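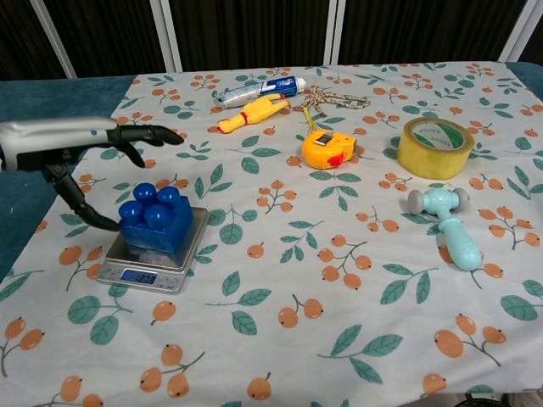 Block on the scale, thumb just at its left side. Display reads 12.09.

Thumb tip pushes on the scale when I weigh small parts

Posted by Hatsue Ebihara

I have an arm with a five-finger style hand set up on a table in our shared workshop. The job I gave it is simple. It picks a toy or a household item, sets it on a kitchen scale, lets go, and my script writes the weight to a file. I type the number in by hand for now.

Heavy items are fine. With light ones, like the big blue toddler brick, I get a different number on nearly every run. I think the thumb is still touching when I take the reading. The fingers open all the way but the thumb hangs low and seems to stay near the item. I zero the scale before each run.

The hand controller is a Satach board and I run the arm from a laptop with Geltance. Is there a setting for the thumb, or should I change the way the arm backs off? I would like to have this working by the end of August.

Settimio Monti

Change the way it backs off. I had the same trouble with a smaller hand at home.

What you want is three separate moves. Open the fingers and wait 2 seconds. Then move the whole hand sideways, away from the item on the thumb side, before you lift. If you lift first, a low thumb can drag up the side of the part and tip it. Go up last, and take your reading only after the arm has stopped.

Also look at the thumb's open position. On mine the default was 1,000 and the thumb did not swing clear until I set it by hand – write down the old value first so you can go back.

One more thing. Put a strip of tape under the scale feet. A patterned tablecloth is nice to look at but cloth slides, and if the scale creeps over, your release point is off and the thumb lands closer each time.

villa_44

just get a better scale

Hatsue Ebihara

Thank you, Settimio. I put in the sideways move and ran the brick 12 times. The reading was the same on all but one, and on that one I had bumped the table. The thumb value is still at the default because I could not find where Geltance keeps it. If anyone knows the menu, please post it. I have not taped the scale yet.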